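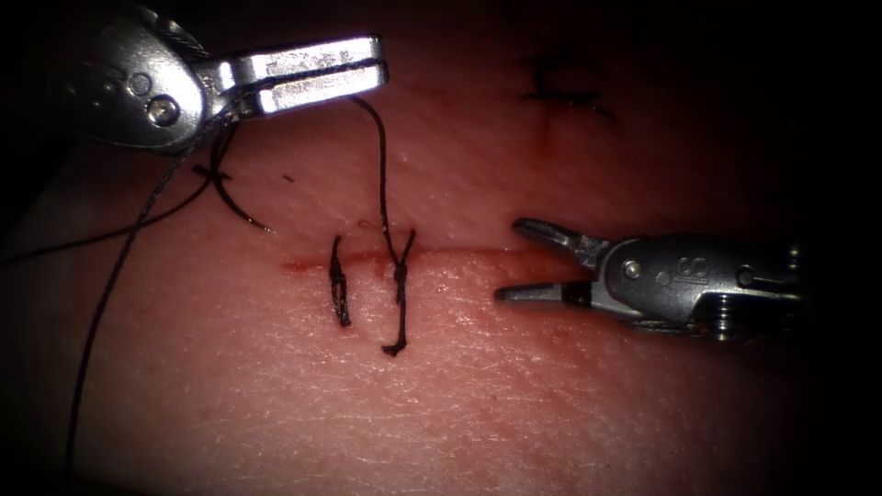

Zwei Stiche mit schwarzem Faden über einem geraden Schnitt, links und rechts die Greifer.

Suche
Suchbegriff eingeben
Gunther Stöcker
5. Februar 2026

1/ Trainingslager der Baseballer in Taldale, kurzer Bericht vom Dartturnier. Das gibt es jedes Jahr am letzten Abend vor den Testspielen, und ich schreibe jedes Jahr ein paar Zeilen dazu. Ergebnisse stehen weiter unten.

2/ Gespielt wird im Speisesaal vom Haus Zerner, zwei Scheiben, Zweierteams, 301 einfach raus. Werfer gegen Fänger gegen Innenfeld gegen Außenfeld gegen Betreuerstab. Jede Gruppe stellt zwei Teams, der Stab nur eins, weil der Physio Nachtdienst hatte.

3/ Titelverteidiger war das Außenfeld. Die sind in der ersten Runde raus, beide Teams. Das erste gegen die Fänger, das zweite gegen Hartmut Janssen und Frauke Heitmann vom Stab. Janssen ist Schlagtrainer, Heitmann macht die Statistik.

4/ Heitmann hat auch die Tafel geführt, während sie selbst gespielt hat. Darüber gab es eine Diskussion von vielleicht zwei Minuten. Danach hat Sieglinde Ostermann vom Vorstand die Kreide übernommen und bis zum Schluss behalten.

5/ Höchste Aufnahme des Abends: 115, geworfen von einem Reliever, der nach eigener Aussage zuletzt im Juni eine Dartscheibe gesehen hat. In der nächsten Aufnahme hatte er 7. Ausgeschieden ist er trotzdem erst im Halbfinale.

6/ Einlaufmusik war dieses Mal Pflicht. Die Fänger kamen zu einem Walzer rein, das Innenfeld zu irgendwas mit Blasmusik. Die Werfer hatten nichts vorbereitet und mussten laut Regelwerk (eine Seite, handgeschrieben, hängt an der Küchentür) mit einem Strafrest von 43 Punkten extra anfangen. Also 344 statt 301.

7/ Erstes Halbfinale: Fänger I gegen Innenfeld II. Lange ausgeglichen, dann hat das Innenfeld auf der 4 gestanden und dreimal überworfen. Fänger mit einem Wurf in die 11 durch.

8/ Zweites Halbfinale: Werfer I gegen Stab. Janssen wirft aus dem Handgelenk und sehr schnell, da kommt man beim Mitschreiben kaum nach. Die Werfer hatten vorher schon zweimal den Strafrest aufgeholt, hier hat es nicht gereicht. Stab im Finale.

9/ Pause. Suppe von Ankica Kelmendi, wie immer. Wer nach dem Finale noch mal wollte, kam zu spät.

10/ Finale: zwei Gewinnsätze. Den ersten holt der Stab, Heitmann beendet mit der 16. Den zweiten die Fänger, ziemlich deutlich, Janssen trifft da gar nichts mehr.

11/ Dritter Satz. Beide Teams unter 20, und dann fünf Aufnahmen lang kein Treffer, der passt. Es wurde im Saal recht laut, Pfeife und Kochtöpfe. Am Ende beendet der zweite Fänger mit der 3. Turniersieg für die Fänger, der erste überhaupt.

12/ Es gibt einen Pokal, er heißt Bakilana. Woher der Name kommt, weiß ich nicht, er steht seit der ersten Ausgabe auf dem Sockel. Der Pokal bleibt bis zum nächsten Lager beim Sieger und steht jetzt im Ballraum neben der Fängerausrüstung.

13/ Startgeld und Suppenkasse zusammen: 422 Euro. Geht wie in den letzten Jahren an die Jugend, diesmal für Schlaghelme. Ostermann hat gesagt, der Verein legt noch was drauf, einen Betrag hat sie nicht genannt.

14/ Nachfrage von eben: Nein, es gab keine Übertragung. Ein Teil vom Finale ist auf Heitmanns Telefon. Ob sie das hochlädt, müsst ihr sie fragen.

15/ Zum Sportlichen, weil das auch gefragt wurde: Morgen um 11 erstes Testspiel gegen Getent, sieben Innings. Fünf Werfer sind eingeplant, keiner länger als zwei Innings. Der neue Shortstop fängt an, der linke Außenfelder setzt wegen der Wade aus.

16/ Der Platz hat hinter der dritten Base noch eine weiche Stelle, da wurde heute Nachmittag Sand aufgebracht. Falls es über Nacht regnet, wird auf 13 Uhr verschoben. Ich schreibe um 9, ob es dabei bleibt.

17/ Korrektur zu 7: Das Innenfeld hat auf der 6 gestanden, nicht auf der 4. Danke an die drei, die sich gemeldet haben.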